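Gripper kit: first impressions

I've had the Korilstead hand-held set on loan for a couple of weeks now and a few of you have been asking whether it's worth the money, so here goes. You get a pair of grippers, one for each hand, plus the cables and a thin little booklet that I read twice and then lost (sorry, Divya!). The idea is that you do the job yourself, wearing nothing fancy, and the recordings go off to train the arm later on.

My first go was picking up blocks, which anyone can do. Boxes with lids are a much better test, so most of my evenings have gone on those. Clip-down lids are horrible at first! You want to use your thumb and you haven't got one, and I dropped the same lid more times than I'm going to admit here. 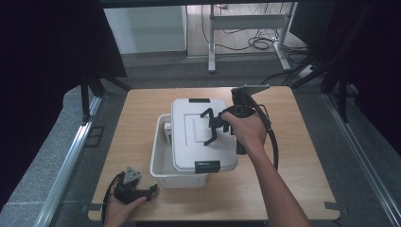

By the second week I'd slowed right down and it all got easier. I managed 50 lid recordings in one sitting, threw out the worst of them and still had 38 I was happy to pass on to Radosław. The fingers open nice and wide and the grip feels steady. My one real moan is the cable, as I'm forever shuffling about to keep it away from my elbow (Celina, who's left-handed, moans about it even more than I do).

The pair costs £590, and Korilstead will throw in a second set of fingertips if you ask before you order. I'd say yes if you've already got an arm to train, and borrow ours first if you haven't. Drop me a line and I'll put you on the list for February.

Lucyna Szczepańska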